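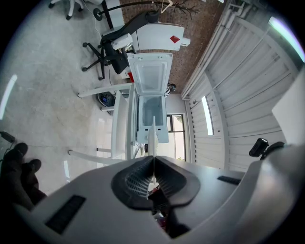
I gave up the car in February and I've been walking to work ever since, 2 miles each way through Nundover, and I have opinions now! Mostly about feet. You can get away with dark shoes, like the ones in the photo, at almost any office, but the soles are what matter. Siu-fong Chien at Bendwood Shoe Repair resoled my old pair and they feel better than anything I tried on at the mall (and I tried on a lot). Go see her before you buy new.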